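Fuston Furnished Lets: Maintenance Desk
Ticket 198
Category: Bedding / surface cleaning
Priority: Low
Status: Closed

Reported issue

Crumbs and small debris remain on the mattress top after sweeping. Unit has a Danemska quilted mattress, white, with a dark gray edge. The mattress is unmade between lets. Tenant turnover is on Monday and the bed has to be made up before then.

Equipment on site

Hand brush and dustpan set, white plastic, pale blue bristles, pale blue lip on the pan. Blue cloth wrapped on the brush handle. Upright vacuum is out for repair at Jibrin, no return date given.

Entry 1

Swept from head to foot with the pan flat on the mattress. Large pieces collected. Fine crumbs dropped into the stitched seams and stayed there. Pan lip rides up on the raised panels, which leaves a gap underneath. Small pieces go under the lip.

Entry 2

Repeated with shorter strokes, following the seams. Better result on fine crumbs. Crumpled foil piece still rolled away from the pan when pushed fast. Photos added to ticket.

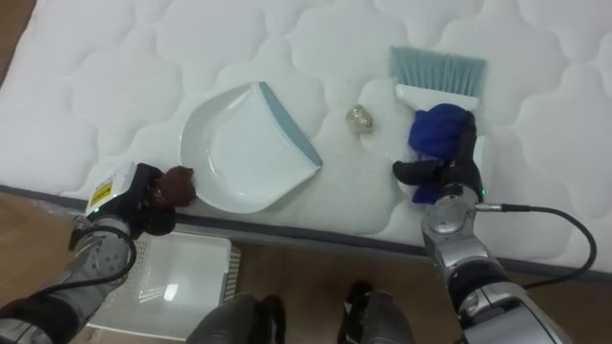
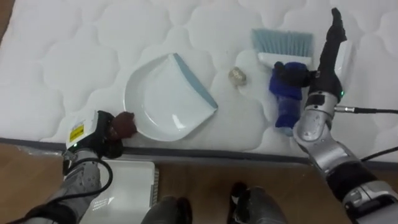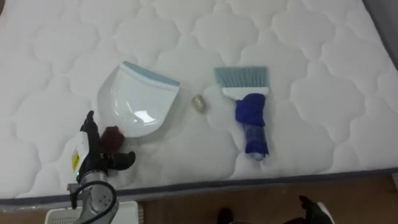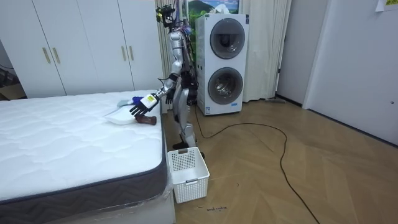

Attachments 1 to 3: dustpan, hand brush and the crumpled piece on the quilted top. Attachment 4: foot of the bed, with the laundry basket on the floor.

Entry 3

Question from desk: can the pan lip be replaced with a softer one? Checked the Clumico parts list. Lip is not sold separately. A complete set is 5 dollars. Not ordered, as the existing lip has no damage.

Entry 4

Changed method as follows.

1. Press down on the mattress just in front of the pan, so the lip sits level with the fabric.
2. Place the pan lip across a seam, not on top of a raised panel.
3. Brush toward the pan in strokes the length of one panel.
4. Pick up anything the size of a walnut or larger by hand. Do not sweep it.
5. Empty the pan before moving it to the next section.

Full pass took 2 rounds. No visible crumbs left on the top surface. Seams at the foot end needed a second go with the bristle corners.

Entry 5

Desk asked about damp wiping. Not recommended on this quilting. Padding dries slowly and the bed is needed the same day. Spot cleaning only, with a well wrung cloth.

Resolution

Cause: lip of pan does not seal against quilted surface. No fault with the brush or pan. Method in Entry 4 copied to the turnover sheet for all units with the same mattress. Vacuum to be used on seams when it comes back from Jibrin.

Time logged: 70 minutes
Parts used: none
Follow-up: reopen if debris is reported again after the next turnover.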